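# Wutport to End Single-Use Bags at Public Counters and Markets

The Town of Wutport will stop giving out single-use plastic bags at all town-run counters, markets and events under a rule adopted by the Town Council.

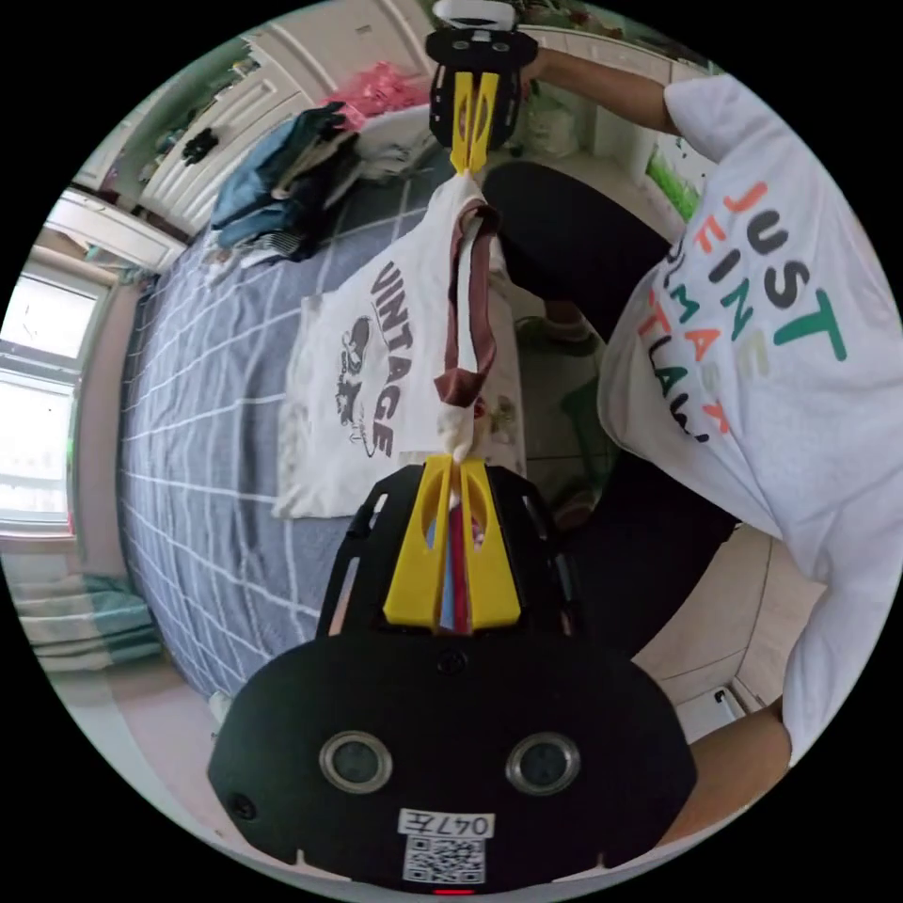 *Page last updated: April 2025*

The rule covers the public library and its branch in Rumura, the permit and records counters at Town Hall, the recreation office, the harbor market and any event held under a town permit. It takes effect in October. Private stores are not covered and may continue to set their own practices.

Under the new rule, town offices and permitted vendors may offer paper bags on request or may sell or lend reusable cloth bags. Plastic bags used to wrap fish, meat, ice or cut flowers are exempt, as are bags used by the health office to hand out medical supplies. Bags for pet waste at town parks will remain in place.

The council passed the measure after two public hearings. Residents who spoke at the first hearing asked for more time for market vendors to use up the bags they had already bought. The original draft would have taken effect at the start of the summer season. The council moved the date in response to those comments and added the exemption for cut flowers at the request of growers from the Onsri valley.

**Cloth bags at the library and market**

The town has ordered 2,000 cotton tote bags for the first year of the program. They will be divided between the main library, the Rumura branch and the information booth at the harbor market. Library cardholders may borrow a bag in the same way as a book, with no due date and no late fee. Bags may be returned at any book drop in a clean and empty condition. Visitors without a library card may buy a bag at the market booth, and the price will be posted there before the program opens.

The bags are supplied by Okico, a regional sewing and printing company chosen through the town's regular bidding process. The contract calls for unbleached cotton cloth, double-stitched handles and a flat bottom seam. Okico will also repair bags with torn handles or open seams during the contract period. Damaged bags should be left at the circulation desk of either library and should not be placed in the book drop.

Residents are also encouraged to donate clean cloth bags that they no longer use. Donated bags may carry any printing or color, provided they are sound and free of stains. The library will not accept insulated bags, backpacks or bags with wheels. Donations will be taken during normal desk hours beginning one month before the rule takes effect.

**Survey results**

In preparing the measure, the Department of Public Works carried out a survey of households and market visitors. The department received 1,221 completed forms, both on paper and through the town website. A majority of those who replied said they already owned several cloth bags, and many of them said that they often left the bags at home or in the car. The most frequent request was for a place to pick up a bag close to the market entrance.

The survey also asked about storm drains. Respondents from the lower harbor district reported plastic bags and film in the drains along Quay Street more often than respondents from any other part of town. Public Works crews clean those drains before the fall rains each year. The department will keep a separate record of bags and film removed from the Quay Street drains during the first year and will include it in its annual report to the council.

A copy of the full survey summary is available for reading at the reference desk of the main library and at the Town Clerk's office. Printed copies may be purchased at the standard copying rate.

**Information for vendors**

The harbor market currently has 17 permit holders with regular stalls. Each of them will receive a notice by mail with a copy of the rule, a list of exempt uses and a form for requesting a hardship extension. An extension may be granted once, for up to 60 days, to a vendor who can show that a supply of plastic bags was purchased before the rule was adopted. Requests must be made in writing to the Market Office.

Seasonal and one-day vendors will receive the same information with their permit packets. Organizers of permitted events are responsible for informing their own vendors. The town will not issue fines during the first six months of the program. After that period, a vendor who continues to hand out plastic bags outside the exempt uses will receive a written warning, and repeated violations may affect the renewal of a permit.

Vendors who wish to sell their own cloth bags may do so without a separate permit. Bags bearing the town seal may be sold only at the information booth.

**Care of borrowed bags**

The library asks that borrowed bags be washed before they are returned. Cotton bags may be machine washed in cold water and should be hung to dry, as the cloth may shrink in a hot dryer. Bags used for raw meat or fish should be washed after every use and kept apart from bags used for other food. Library staff will remove from circulation any bag that is heavily soiled. Worn-out cotton bags will be sent to the textile collection point at the Onsri Road transfer station.

**Related changes**

The recreation office will no longer pack registration materials for youth programs in plastic bags. Forms and schedules will be handed out in paper folders or sent by email, according to the choice marked on the registration form. Lost and found items at the community pool will be stored in open bins. The Town Clerk's office has already stopped using plastic sleeves for dog license tags.

The council also directed Public Works to study the use of plastic liners in public trash cans and to report on possible replacements. No change to the liners has been approved, and collection schedules will remain the same.

**Further information**

Questions about the rule may be directed to the Department of Public Works, second floor, Town Hall. Questions about borrowing or donating bags should be directed to the circulation desk at the main library or the Rumura branch. The text of the rule, the list of exempt uses and the vendor extension form are posted on the bulletin board outside the Town Clerk's office and are available in large print on request.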